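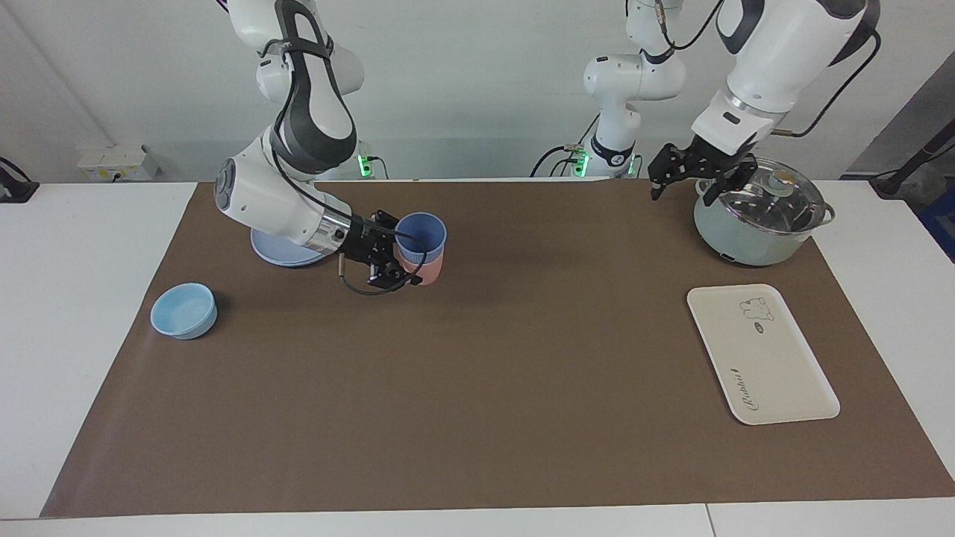 Table mat in brown, with cups, bowl, plate, tray and lidded pot

Home > Kitchen & Table > Mats > Large Mats

Tollgate Large Table Mat, Brown

A large plain mat for tables where things get put down, picked up and moved all day. It is matte brown with no pattern, and it covers most of a long table while leaving a strip of the tabletop clear at the sides. Pale crockery shows up well against it.

We have sold this mat since September, mainly to people fitting out shared kitchens and play kitchens. It also suits a packing table or a craft bench. It comes rolled in a tube. Unroll it with the top face down, leave it overnight, then turn it over. If a corner still lifts, put a couple of heavy books on it for an hour or two.

To clean it, wipe with a damp cloth and a drop of washing-up liquid. Do not put it in the washing machine and do not iron it. It is not meant as a trivet, so stand hot pans on something else first. Sharp knives will mark it.

The mat can be trimmed with ordinary kitchen scissors. Mark the line on the back in chalk and cut slowly. We can't take back a mat that has been cut, so please measure the table twice.

Choosing what goes on it

Customers often ask what we set out with the mat. The pieces are all in soft colours: a light blue cup and a pink cup that nest together, a small light blue bowl, a pale blue plate, a cream tray and a mint-green pot with a clear glass lid. They are sold separately from the mat and you can order any one of them alone.

The cups stack one inside the other, which saves shelf room. The pot has small side handles, a silver rim and a round knob on the lid, so you can see what is inside without lifting it. The tray is rectangular with rounded corners and a narrow raised rim. It has a little line drawing of an animal at one end and cursive lettering at the other, and is otherwise plain. Turn it lengthways if you are short of width. 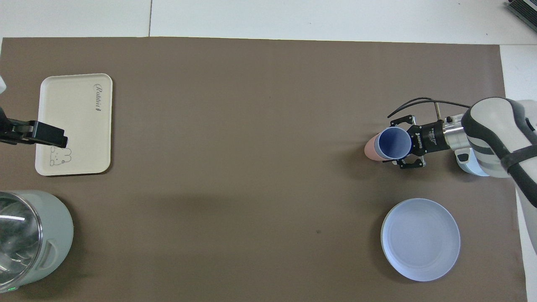
Ordering and delivery

Single mats go out by post. Shops and schools can order from our trade list, where the smallest order is 50 mats. Orders of 100 or more go by pallet and need someone there to sign. Please tell us if there are steps or a narrow door.

Mats for the north are sent from the Dudard warehouse and all others from Du Plessis. If you order a mat and crockery together they may come in two parcels, as the crockery is packed by Zikov. You pay postage once.

Returns are accepted on uncut mats in the tube they came in. Put the order number on the outside. For trade accounts write to Araceli Esquivel, and for anything broken in the post write to Zeyu Jiang with a photo of the parcel and the label.

Customer comments

"Bigger than I thought, and lies flat now. Took two nights in our cold hall. The tube is handy for wrapping paper." Eustaquio Figueroa

"Bought for the toddler group. Wipes down fine after paint if you get to it the same day. Would like it in green." Emiliano Ventura

Page updated October 25, 2019

102 shares | 2 comments

Home | Mats | Trays | Pots | Delivery | Contact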